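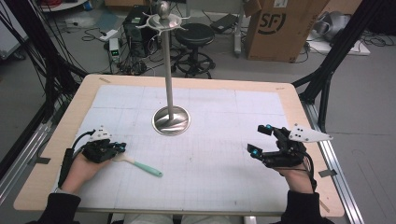 FOR IMMEDIATE RELEASE

Kerkico College Students Teach a Robot to Put the Kitchen Tools Away

Norno robotics club heads to the Kikex Student Challenge in February with 521 recorded demonstrations and a very well used utensil stand

NORNO - A student club at Kerkico College has spent the fall term teaching a robot a chore that most people do half asleep: picking up a kitchen tool from the counter and hanging it on a stand. In February the club will take its work to the Kikex Student Challenge, where college teams show what their robots can do with ordinary household jobs.

The club is called Yap, and so is the robot. Students started using the name for the machine in the first week, when its motors made a small barking noise every time it was switched on. The motors have been replaced, but the name stayed, and it is now on the entry form.

Yap the club has eight members this year. They come from computer science, mechanical technology, nursing and the culinary program, and all of them are entering a robotics competition for the first time. The culinary student picked the task.

"We went around the room and everybody said what they'd want a robot to do at home," said the team captain, a second-year student in mechanical technology. "Most of us said laundry, and then we read up on laundry and got scared. Hanging up a brush sounded easy. It is so much harder than it sounds! The handle swings, the hook is curved, and if you bump the stand even a little, everything you practiced is in the wrong place."

Learning by being shown

The students do not write out each motion for the robot step by step. They do the job themselves, many times over, while sensors record how they do it, and the recordings are used to train the program that drives the robot's arms.

The club records in two ways. In one, a student sits at the table wearing a motion-tracking glove on each hand and works as he or she normally would. In the other, a student picks up tools with a hand-held gripper, squeezing the handle to open and close the jaws. The gripper is closer to what the robot has at the end of its own arm. The gloves pick up more about what people do with their fingers. The club started out arguing over which was better and ended up keeping both, and the members who lost the argument are glad they did.

All of it happens on one table in the back of the technology building. The top is covered in a printed grid so that students can set the stand and tools down in a planned spot, then move everything a few squares over and do it again. A robot that has only ever seen the stand in one place tends to reach for that place no matter what, as the club learned in October, when Yap spent an entire afternoon confidently hanging a spatula on thin air.
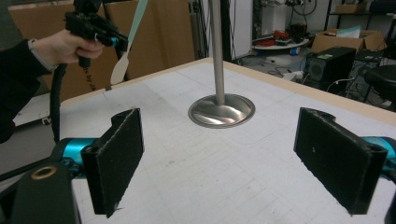 A hand-held gripper in use at the Yap club's gridded worktable at Kerkico College.

So far the club has recorded 521 demonstrations. Of those, 121 were made in a single Saturday session that began at 9 a.m. and ran until the building closed. Members took turns at the table, swapped places whenever somebody's shoulders got tired, and ate a great deal of lentil soup brought over from the culinary kitchen.

"I had no idea how differently people do the same small thing," said the culinary student, who is in her first year. "I turn my wrist before I get to the hook. One of the guys goes in straight and sort of drops it on. We had to talk about whether to all do it one way or leave the differences in. We left them in, mostly, and I love that. When the robot does it now, I can sometimes see whose move it borrowed."

Each recording is watched from start to finish by a member who was not at the table when it was made. Fumbles get a note. Some are thrown out, while others are kept on purpose, such as the ones where a tool slips and the student catches it and tries again. The club's nursing student set up the note-taking system, which is based on the way charts are handed over between shifts, and the faculty adviser has since borrowed it for his lab course.

"They keep better records than I did in graduate school," the adviser said. "I come in to unlock the room and answer a question or two, and they're already halfway through something. My main contribution this term has been extension cords."

Open to beginners

Yap meets in the evening, after the technology building's regular classes let out. No experience is required to join, and members say they would like to keep it that way. New students usually start on the recording table, where they can be useful the first night, and move on to programming or building parts as they get curious.

The table was put together by students out of aluminum rail and a plain top with a wood edge. Several of the smaller parts the club uses, including mounts and cable clips, were made in the college's own shop, where the shop staff have been wonderfully patient about last-minute requests. The stand was bought secondhand. It has been knocked over more times than anyone cares to say, and the members now handle it with something like affection.

There have been setbacks. The shiny metal of the stand gave the robot's cameras trouble for weeks, with reflections moving across it whenever a person walked by. Students tried turning off half of the lights, and then tried dull tape, and in the end got the best results by recording more sessions with people moving around the room. They also lost a full evening of work in November to a loose cable. Cables are now checked out loud before each session, in a call-and-response that visitors find a little strange.

"My favorite night was the first time it hung the brush up and let go and the brush stayed there," the captain said. "We all just stood there. Then we put the brush back on the table and asked it to do it again, and it missed completely, and we laughed until the custodian came by to see what was wrong."

At the challenge

Teams at the Kikex Student Challenge choose their own household task and get 2 turns on the floor. Between turns they may move the objects and adjust the robot, but they may not record anything new. Judges also visit each team's table to ask how the work was done, and students are expected to explain it in everyday language to whoever stops by.

The Yap team plans to bring the stand, the gridded mat and a small box of brushes and spatulas. If there is room in the van, the members would also like to bring the gloves, so that visitors can try them on and see their own finger movements on a screen. The college's student activities office is covering the entry fee and the van.

Before leaving for the challenge, the club will hold a practice run on campus. It is open to students, families and neighbors in Norno, and children are welcome. Visitors will be able to pick where the stand goes on the grid, and the team promises to let the robot try it wherever they put it. The day and time will be posted on the door of the technology building and on the college events page once exam schedules are set.

Students who want to join for the spring term can stop by the technology building on any meeting night and ask for the robot by name.

About the Yap club

Yap is the student robotics club of Kerkico College in Norno. It is open to students in every program at the college and is run by its members with the support of a faculty adviser in the technology department.

Media contact

Kerkico College Communications Office, Norno
Reporters are welcome to visit a recording session. Please contact the office ahead of time to arrange a visit.

###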